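Right, a thread about moving my mum's recipes out of the biscuit tin and into something we can all read. Started in April, still going.

There are 128 of them. I know because I numbered the backs in pencil after dropping the lot down the stairs on Sunday.

Most are on index cards but a fair few are on envelopes, a bus timetable and one gas bill. The gas bill is the Christmas cake!

Her measurements are a law unto themselves. "A teacup of sugar" I can just about manage. "Butter as for Karine's" sent me off to ring Karine Dufour, her old neighbour from Flornulcombe, who laughed for ages and then said she'd always got it from Mum.

So I made it three times with different amounts. 100 grams is right, or right enough. The kids ate the failures anyway.

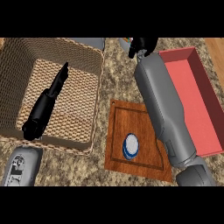

Anyway, the oven temperatures. Mum only ever wrote "hot", "medium" or "Darcy's oven", the last one being Darcy Gill's at the church hall, which ran so fierce you took ten minutes off everything. I've been putting my best guess in brackets and leaving her words as they are.

My sister wants it all tidied up and typed nicely. I want the crossings-out kept in. We've settled on both – typed on one side, a scan of the card on the other.

37 done so far. Slow going, as I keep stopping to read the notes in the margins. "Too dry, but Dad had seconds." "Never again with tinned."

If anyone else grew up round Flornulcombe and knows what a "Sotenell slice" is, please shout. The card has five ingredients, no method and the word LOVELY underlined twice.

Next up is chutneys – I'm opening a window first.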